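The Prarkine throw blanket (and the sheet that goes under it)

I've been selling bedding from the unit at Siltside for long enough to know which things I have to talk people into and which ones go out of the door by themselves. The Prarkine is the second sort. People see the pattern, laugh, put it over their arm and then ask me whether it's any good. So this page is for everyone who has already decided and would like to know what they're getting!

The Prarkine is a soft printed throw, brushed on both sides, made for us by Muvetti in a run we top up every July. It comes in one size, which Muvetti call "generous single". On a single bed it will cover the whole mattress and drop down the sides. On a double it sits across one half, or lies over the foot if you turn it round, and I think it looks best like that, a bit lopsided, with some plain sheet showing. I've had mine on the double in the spare room for more than 5 winters now and I've never once laid it straight.

We do four prints. There's a grey one with clouds, a green one with very small pears, a navy one that I keep for sensible people, and the one everybody wants.

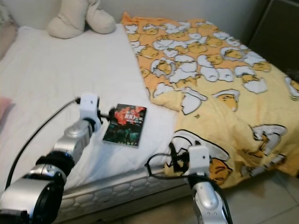

Eggs are our best seller by miles, and I've stopped being surprised. I was against them to begin with. Radek Šťastný, who does the buying with me, put the sample on the counter and I told him no grown adult would sleep under it, and then I took the sample home for the weekend and didn't bring it back. What won me over was the faces, all those pale yellow yolks peeping out of their cracked shells with their eyes closed or nearly closed, looking the way I feel at seven in the morning. The colour helps too: it goes from a deep orange at one end to a lemony yellow at the other, with bigger eggs down in the lemon part, so you get two quite different looks depending on which end you put at the top. Orange by the pillow is cosier. Lemon by the pillow is better if your room doesn't get much light.

Please do put it over something plain. I've tried it on stripes and I've tried it on a flowery duvet and both times it looked like a jumble sale. White is the safe choice, and we stock the Nartey fitted sheet for exactly this job. It's a plain cotton sheet with elastic the whole way round (not just at the corners, which is where the cheap ones let you down), and it stays put even on a deep mattress. The Nartey comes in white and in a sort of oatmeal. Oatmeal looks lovely with the pears. With the eggs I'd stick to white.

How warm is it? Warm enough on its own from late spring to early autumn, I'd say, and in winter it wants to go on top of a duvet. It's not a heavy blanket. If you like to be pinned down, this isn't the one for you, and I'd point you at the wool ones on the other page, which weigh about as much as a dog. The Prarkine is more of a sofa, book and cup of tea sort of blanket. You can stay under it for an afternoon and not come out boiled.

Washing is easy. Forty degrees, ordinary powder, no softener. Softener flattens the brushed side and you can't get it back, as I found out with my first pears one. Wash it by itself the first time as the orange can let go of a little colour, and after that it can go in with anything you like. It dries on the line in a morning if there's any breeze. I've put mine in the tumble dryer on low and it was fine, but Muvetti's label says don't, so if yours shrinks I will be sympathetic and not much more than that.

A word on fluff. It does shed a bit for the first two washes. Give it a good shake outdoors before you put it on the bed, and clean the filter in the machine afterwards. It settles down, I promise! If you're still finding orange bits on your jumpers after the third wash, send it back to me and I'll swap it.

Sizes and so on, for those who like to have it written down. The throw weighs 900 grams. Folded up it fits on a shelf or in a pillowcase, and I keep ours in a pillowcase when it's not in use so that the cat can't get at it. The edges are turned and stitched, with rounded corners. There's one small label, sewn into the lemon end on the egg print, and you can unpick it if it bothers you. The Nartey sheet comes in single, double and king. Let me know the depth of your mattress if it's an odd one and I'll measure a sheet for you before I send it.

I get asked a lot whether the eggs are meant for children. Well, children like them, and so do their grandparents. I've sold them to students, to a lady who keeps hens, and to a man who wanted two of them for a narrowboat. Buy it for whoever you want. It isn't a cot blanket, though, and please don't use it as one. It's far too big and it isn't made for babies.

There are no matching pillowcases. I know! I've asked Muvetti, Radek has asked Muvetti, and they say perhaps next year, which they also said last year. For now I'd go for cream or plain yellow on the pillows. Anything in a true orange will fight with the top end of the blanket.

The egg print sells out soonest after each delivery, so if it's showing as gone, drop me a message and I'll put your name in the book. I ring people in the order they asked. Last time we had 70 in and I kept a few back for the shop, so if you're near Siltside it's worth coming by even when the website says none left. We're up the stairs at the back, past the tile people. Mornings are quieter, and you can get a blanket out and have a proper feel of it.

Returns are the same as for everything else we sell: unwashed, within the month, and you pay the postage unless I sent you the wrong one. If you ordered clouds and got pears, ring me and I'll sort it out that day.

Last updated: July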